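Syafiqah Chin keeps her winter coats until they fall apart, and then she fixes them and keeps them some more. She has been running a Monday evening mending table at Rutivby, the little fabric shop next to the post office, for two winters now, and when I called her she was halfway through restuffing a vest.

"I should warn you, there's down in my hair," she said. "There's down in the butter."

Puffer jackets are what people bring her most. They snag on fences and car doors, they lose their loft under the arms, and a lot of people assume that's the end of them. Chin gets almost giddy on this point. A small hole in a puffer is a ten-minute job, she told me, and you don't even have to sew! She cuts a round patch of sticky-backed nylon (round, always, so there are no corners to peel), wipes the fabric with rubbing alcohol, lets it dry and presses the patch down hard with the back of a spoon.

"And please don't pull the feathers out," she said. "Everybody pulls. You pull one and it brings its friends. Pinch from the inside and tug it back in." 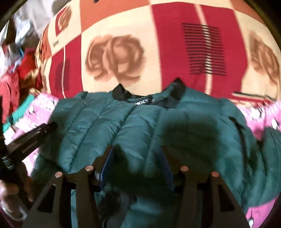 Darlene Poirier would add that the patch matters less than the washing, and that a tired jacket usually wants a good bath before anyone goes near it with nylon. She does hers in the tub, with a down soap and a lot of rinsing, and never wrings it.

Chin laughed when I passed this along. "She's right! I was scared of washing them for years. Mine looked like a wet sock when I lifted it out and I thought, well, I've killed it."

She hadn't. It took 6 rounds in the dryer on low, with clean tennis balls thrown in, and between rounds she broke up the clumps with her fingers, one row at a time. By the last round it was fatter than the day she bought it. She still sounds delighted about it.

Then there's the drying after the drying, which she thinks people skip. A jacket can feel fine on the outside and be damp in the middle of a baffle, so she leaves hers out flat overnight, on a bed or a clean rug, and turns it over in the morning. 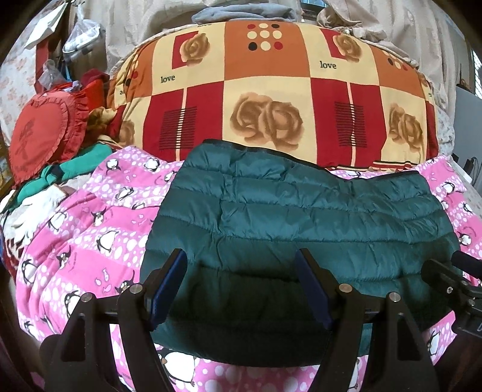
Only then does it go in the closet, on a wide hanger, with room on both sides. Stuff sacks are for trips. Leave a jacket squashed from April to October and it comes out sulking, and you'll be back at the dryer with your tennis balls.

I asked what she can't fix. Zippers used to be the answer, until last February, when she taught herself to swap sliders and did 31 of them before the snow was gone. "Now it's just melted sleeves," she said. "Campfires. I can cover it, but you're going to see it."

Does she mind a patch that shows? She was already hunting for her scissors. "Mine has a yellow one on the elbow. I picked the yellow on purpose."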